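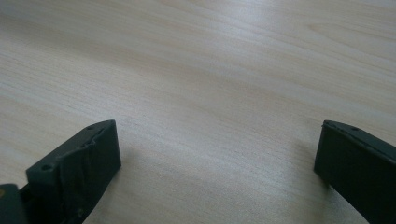 Conall Heffernan wrote:
I'd leave the shine alone until you know what finish is on it. People see a bright patch under a lamp and reach for sandpaper. Is it oil or lacquer? Put a drop of water on it somewhere out of the way and look again in ten minutes.

kistelis_owner wrote:
Did the water drop. It beaded up and sat there, no mark after I wiped it. The seller said birch but he also said the table was from Davbridge and there is no label on it, so I don't put much weight on either. Grain is wavy, pale, a little pink in places. I wanted it flatter looking. Right now whatever side of the room the light is on, that part of the top goes white and you can't see any grain.

tmoore_shop wrote:
Beading means a film finish, most likely a water-based poly on wood that pale. An oil-based one would have yellowed by now unless the table is new. You can knock the gloss down without stripping. Gray pad, with the grain, light pressure, wipe, look, repeat.

rlk77 wrote:
With the grain is easier said than done on a piece with wavy figure. Pick the long direction of the table and stay with it.

Conall Heffernan wrote:
Beading doesn't prove poly. A waxed top will bead too, and if there's wax on there the pad will load up and smear and you'll have a mess. Wipe a small spot with mineral spirits first. If the rag comes up dirty or greasy and the spot looks dull, it's wax.

tmoore_shop wrote:
Fair enough, do the spirits test. I still say poly.

kistelis_owner wrote:
Spirits test done under the overhang at one end. Rag came up clean and the spot looks the same as the rest.

tmoore_shop wrote:
There you go.

pinehollow wrote:
I did this on a Katier desk in August and I would not do it by hand again. It took 4 evenings and I ended up with dull streaks where I leaned harder. Mine was veneer too, so I was nervous the whole time. If yours is veneer, check the edge before you touch it. On solid wood the grain lines run over the edge and carry on down. On veneer you'll see a seam.

kistelis_owner wrote:
Edge is rounded over and I can't find a seam. The lines do go over the side in the two places I checked.

rlk77 wrote:
Then it's solid, or close enough for this job. 400 grit wet with a few drops of dish soap does the same thing as the pad and cuts more evenly. Use a flat block behind it.

Conall Heffernan wrote:
400 is too coarse for somebody who has never done it. You go through at the edges before you notice and then you are refinishing the whole top. Stay with the gray pad.

rlk77 wrote:
I've used 400 on plenty of tops. Stay an inch back from the edges and finish those by hand.

Conall Heffernan wrote:
We'll disagree on that one.

pinehollow wrote:
The other way is a coat of matte over the top. Scuff it, clean it, roll on one thin coat of Dhillon matte or whatever your store carries. It dries to an even sheen and you don't have to get the rubbing perfect. I wish I had done that on the desk.

tmoore_shop wrote:
Matte over gloss is fine as long as it's scuffed all over. Stir the can, don't shake it. The flattener sits on the bottom.

kistelis_owner wrote:
I'll try the pad on the underside of the overhang first and see how much it dulls. If it looks streaky I'll buy the matte. Is there any reason not to move the table to the garage for this? It's cold out there.

tmoore_shop wrote:
Rub it out anywhere you like. Don't put a coat on in a cold garage, read the can for the minimum temperature.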